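Handling code for gripper crews lands at Alton
5/26/18

Great news for anyone who picks up a hand-held gripper for a living (or for a thesis)! The Alton automation group has released its first code of practice for household handling tasks, and it's a cracker of a read at only 3 pages.

Myrtle Benavides led the writing, with plenty of input from the Udoritz team. The rules are refreshingly plain. Fingers get checked for loose screws at the start of every shift. Soft packs such as milk cartons are gripped with the least squeeze that will hold them, and a leaking one goes straight in the bin. Cables stay off the walking area.
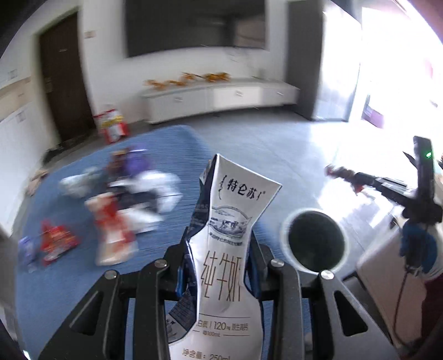 Logging gets a section of its own. Dropped items have to be written up the same way as clean lifts, so the records show what went wrong as well as what went right. Asanka Rathnayake, who trialled the draft over 286 sessions, is delighted with that one. "We used to argue over what counted as a drop," he said. "Now it's one line in the code and we get on with the work."

The code also sets 2 operators as the minimum whenever both grippers are in use, with a rest break after every 100 lifts. Comments are open until August, and the group would love to hear from smaller labs.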